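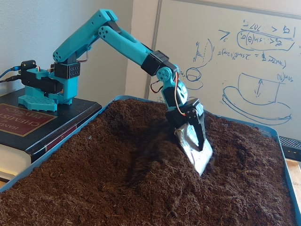
A Monday at the Nerkness Robotics Open Day

I almost skipped this one. Breston is a long drive for a single afternoon, and the flyer made it sound like a recruiting event. But the theme for the year was "Good practice at the bench," and I have been trying to write a sensible set of rules for our own makerspace since winter, so I packed a sandwich and went. I'm so glad I did!

Nerkness is a shared workshop on the second floor of an old seed warehouse. They have the big industrial cells downstairs, behind fences and light curtains, and those got a proper tour with hard hats. The part I kept going back to was upstairs, where the small arms live. These are the desktop kind that people print and assemble themselves, and they are exactly what we have at home. One of them was on digging work, with a tray of dark soil and a silver scoop, and I stood there far longer than was polite.

Small arms and the "it can't hurt you" problem

The first talk was about this, and it was the best of the day. The formal standards for industrial robots are written with much bigger machines in mind, and people with a printed arm on a desk tend to conclude that no rules apply to them. The speaker's view was that you borrow the habit even where you don't need the whole document. Write down what the arm can reach. Write down what it is holding, because a harmless arm with a sharp tool is a different machine. Decide who may switch it on. Their risk sheet for a desktop arm is 2 pages long, and they hand out blank copies. I took several.

The tool part hit home. Our sheet at home says "gripper" and stops there. At Nerkness, each tool gets its own line, homemade ones included, and a new line means a new look at the risks. A scoop that sheds a bit of edge into the material, a pen, a hot glue nozzle, all separate entries. It takes maybe five minutes and I can't think why we never did it.

Soil is its own subject

I had never thought of loose material as a safety topic (we mostly stack blocks), but they had a whole half hour on it. House rules, copied from my notes:

Keep the material in a tray with a rim, and keep the controller and power supply outside the tray.
Loose fill is never poured while the arm is powered.
Wires that hang near the tool get checked for grit and snags before each session.
Brush the joints down with a dry brush. No compressed air, it drives the dust into the gears.
Potting mixes are handled slightly damp, and bags are opened away from the machines.

Somebody in the audience asked about wires on printed arms, as they tend to loop out at every joint. The answer was to leave enough slack for the full range and then move the arm through that whole range by hand, power off, looking for any place a loop could catch. They do this every time a bracket is changed.

Mounting came up too, and this turned into a lively argument. The written rule is that a base must be fixed so it can't walk or tip at full reach. How you meet it depends on the load. A man near me wanted clamps on everything, always. The speaker preferred a push test: arm stretched out, heaviest tool on, then a firm nudge from each side, repeated whenever the base is raised or moved. I looked at my own bench setup in my mind and winced a little. It would not pass. The black book under the teal arm, a handbook of chemistry and physics by the gold lettering, got a mention from the clamp faction, naturally.

The logbook

Every arm has one. Date, who, what tool, what material, anything odd. The Sondbridge group, who rent the bench space by the windows, had theirs out for visitors to read, and it had 1,190 entries in it. I read pages of the thing. "Elbow warm after long run, stopped, let cool." "Servo horn screw loose again, replaced." Lovely plain stuff, and you can follow one fault from first complaint to final fix.

Afterward I got to try the Matoušek checklist, a laminated card with a startup order on one side and a shutdown order on the other. Support the arm before you cut the power was the line I liked best. Ours just drops, and we've all gotten used to the clunk.

Practical notes if you go next year

Entry is free, and they had more than 170 people through when I asked at the desk. Bus 44 stops at the corner. Parking is awful. Wear closed shoes or you won't get onto the ground floor at all. The talks upstairs are hard to hear from the back, so sit near the whiteboards. Coffee runs out by three, and the blank risk sheets are in a box by the stairs, take them on your way in.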